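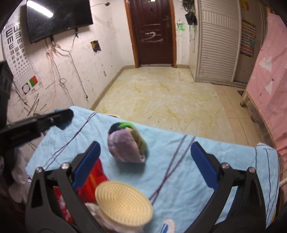
# How to pack a week of clothes into one carry-on

These steps work for a soft bag or a hard case up to 40 liters. Set aside an hour the first time. After that it goes faster.

## 1. Lay everything out

Clear the bed and put out every item you mean to take, including socks and toiletries. Take away anything you would wear only once, unless it's for a wedding or a job interview.

## 2. Roll the soft things

T-shirts, leggings, pajamas and underwear all roll well.

1. Lay the shirt face down and fold both sleeves in.
2. Fold it in half lengthwise.
3. Roll from the collar down, pressing out the air as you go.
4. Put a band around the roll.

Wide hair bands hold better than rubber bands and don't leave a mark. You can put two or three thin items in one roll. I keep each day's clothes together this way.

## 3. Fold the stiff things

Jeans, collared shirts and anything with a lining should lie flat. Fold them once or twice and put them at the bottom of the bag, waistbands against the wheels.

## 4. Fill the gaps

Shoes go in heel to toe along the sides. Stuff them with socks. Brushes, chargers and belts fit in the spaces between rolls. I use a Flillis zip pouch for small stuff, but a freezer bag does the same job.

## 5. Weigh it

Stand on the bathroom scale with the bag, then without it, and subtract. Check your airline's limit before you leave home. Mine has changed twice since July.

## Unpacking

Take the bands off the same day you arrive. Knits left rolled overnight come out creased. Cotton can be hung in the bathroom while you shower, and most of the lines will drop out.

Thanks to Sverre Sæther for the tip on waistbands.

Updated 30th December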